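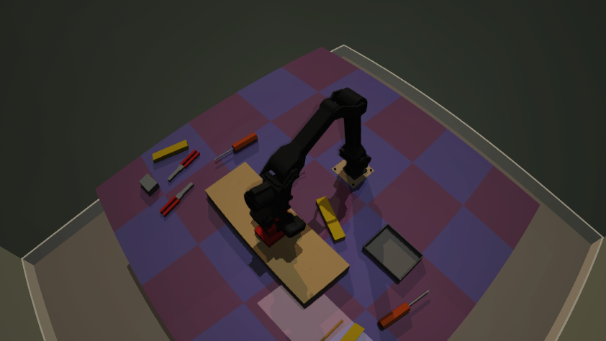 Do you need a kitchen that reminds you to eat?

My inbox has been full of meal planning apps since October, and I've been promising a few of you I would try some. So I did, for 6 weeks, with my own money and my own fridge. I went in grumpy and I'm coming out only slightly less so.

The pitch is always the same. You are throwing out food, you are spending too much at the shops, and the cure is a weekly plan with a list attached. I don't doubt the first two. My crisper has seen some terrible things. What I doubt is that a subscription fixes it, when the people most likely to pay for a plan are the ones already standing in the aisle with a list in their hand.

I started with Ilteo, which asks you a long string of questions before it will show you a single recipe. Do you like coriander? How do you feel about leftovers? It then gave me a week of dinners that used one stick of celery on the first night and never mentioned celery again. If you've ever bought celery, you know how that ends. The app claims it "learns your household". By the third week it had learned that I skip fish, and it had responded by offering me prawns.

Fesetti is the prettier of the two and the one your cousin has probably told you about. The recipes are decent, I'll give it that, and there's a chickpea thing with lemon and burnt onion that I have made four times. But the shopping list assumes every ingredient comes in exactly the amount you need. It told me to buy 200 grams of cabbage. Has anyone ever been sold 200 grams of cabbage? I bought a whole one, like everybody does, and ate coleslaw until I couldn't look at it.

Then there are the savings. Both apps show you a cheerful running total of what you have "saved", and neither will say what it's being measured against. I dug through the help pages and the closest I got was "a typical household". Mine came up as a tidy profit in a fortnight when my grocery receipts had gone up. I keep the receipts in a jar — an old habit — so I could check. The new spending was mostly spices I'll use once, plus a bottle of pomegranate molasses that is now a permanent resident of the cupboard door.

To be fair, something did change. I threw out less bread, and I think that was down to being made to look in the fridge before shopping. You can do that part for free. Stand there with the door open for 2 minutes, write down what's about to go off, and cook that first. My grandmother ran a household of 7 on this system and her only equipment was a pencil on a string.

A few readers wrote in to defend the apps and made a good case. If you work shifts, or you're cooking around an allergy, or you simply never learned how a week of dinners hangs together, having someone else choose may be worth the fee. I'd still take the free trial first, and set yourself a reminder to cancel, as the cancel button in both cases lives three menus deep and changes colour to look like it's switched off.

I've got one more on the pile, called Cusance, which says it plans around what you already own. That sounds like the right idea. It also wants permission to read my email, so it may stay on the pile a while longer. If you've used it, write and tell me whether it knows what to do with half a cabbage.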